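About Mirnari

Mirnari records manipulation examples for teams that train robot control models. We run the arms, log the data, check it and deliver it in the format the client's training code reads.
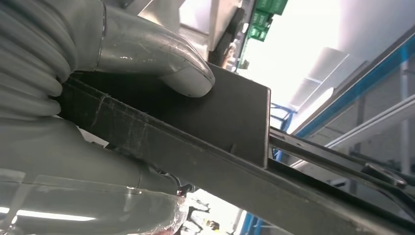

What we record

Most of our work is contact-heavy: pressing, sliding, seating and aligning parts on rails, plates and fixtures. These are tasks where a few millimeters decide the outcome and where a model needs many examples of the same motion done slightly differently. A wrist camera view is stored with every example, along with joint positions, gripper state and the operator's commands. All streams share one clock.

A standard order is 3,000 examples of a single task. Smaller orders start at 200, which is enough to test whether a task definition holds up before anyone pays for more.

How an order runs

The client sends a task description and, where possible, the parts. We write a start condition, an end condition and a list of permitted variations. An operator then drives the arm by hand through each example. Start positions are changed between examples according to a schedule, so the set does not cluster around one easy pose.

Failed attempts are kept. They are labeled as failures and delivered in a separate folder — some clients train on them, others use them only for evaluation.

Each example is reviewed by someone other than the operator who recorded it. The reviewer checks timing, labels and dropped frames, and marks the example as accepted, relabeled or rejected. Rejected examples are recorded again at no charge.

Where we are

The company was started by Luzius Pfister, who still writes the task definitions. We have 7 operators and 3 recording cells at our site in Triratthorpe. Eberhard, our scheduling and review software, was written in-house and is not sold separately.

The cells run Sunday through Thursday. New tasks are set up on Sunday, when the floor is quieter and calibration can take as long as it needs. Orders for the autumn block close in September.

Client parts are stored under the order number and returned with the final delivery.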